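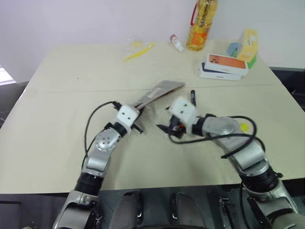
Colin Bramwell asked whether the tire pressure monitor has to be relearned after every wheel rotation, or only when a sensor is replaced. The Tellari needs it in both cases. The relearn procedure is given in section 6.2; section 6.3 covers pressure adjustment without a relearn.

6.2 Relearning the wheel sensor positions

The receiver stores one sensor code for each wheel position. When wheels change position, the stored codes no longer match and a low pressure warning may name the wrong wheel. The relearn clears the stored codes and reads them again in a fixed order.

Before you start

The vehicle must be parked on level ground with the parking brake applied. All four tires must be at the cold pressure printed on the driver's door label. A tire is cold when the vehicle has stood for at least 2 hours.

Keep other vehicles fitted with wheel sensors well away from the work area. The receiver can pick up a sensor from a car in the next bay during learning.

CAUTION: Do not run the engine in a closed garage during this procedure. The ignition must be on, but the engine must be off.

Procedure

1. Switch the ignition on without pressing the brake pedal. Wait until the instrument panel has finished its lamp check.

2. Turn the headlight switch to OFF. Automatic headlights must also be off.

3. Using the left steering wheel buttons, open Vehicle, then Tires, then Learn Positions.

4. Press and hold OK until the horn sounds twice. The left front turn signal comes on and stays on.

5. Hold the trigger tool against the left front tire sidewall, next to the valve stem. Press the tool button and keep the tool still until the horn sounds once.

6. Repeat step 5 at the right front, right rear and left rear wheels, in that order. The turn signal at the next wheel comes on when the previous code has been stored.

7. After the left rear wheel, the horn sounds twice and all turn signals go off. Switch the ignition off.

8. Drive the vehicle for 18 minutes above 25 mph. Dashes on the pressure display are normal until the first readings arrive.

Note: If no code is received at a wheel, learning stops and the earlier codes are kept. Roll the vehicle forward a quarter turn of the wheel and begin again at step 1.

Note: The trigger tool (part 687) is supplied with the Sevport wheel package only. For vehicles delivered on standard wheels, order it through the parts counter. Tools with adjustable output must be set to low.

Fault code 118

Code 118 means that two positions hold the same sensor code. The usual cause is a second press of the tool button at a wheel that has already been stored. Repeat the full procedure. If the code returns, have the receiver checked by a dealer.

Spare wheel

The compact spare has no sensor. The warning lamp flashes for one minute and then stays on while the spare is fitted. Do not relearn with the spare in use. Refit the repaired wheel in its original position and the lamp goes off during the next drive.

6.3 Adjusting pressure for load

1. Find the full load figures on the door label.

2. Inflate the tires cold, starting with the rear axle.

3. In the Tires menu, set Load to Full. The warning threshold changes with this setting.

4. Return Load to Normal after the pressures have been lowered again.

CAUTION: Never release air from a warm tire to match the cold figure.

Revised November 19, 2022. Technical editor: Davoud Jalali.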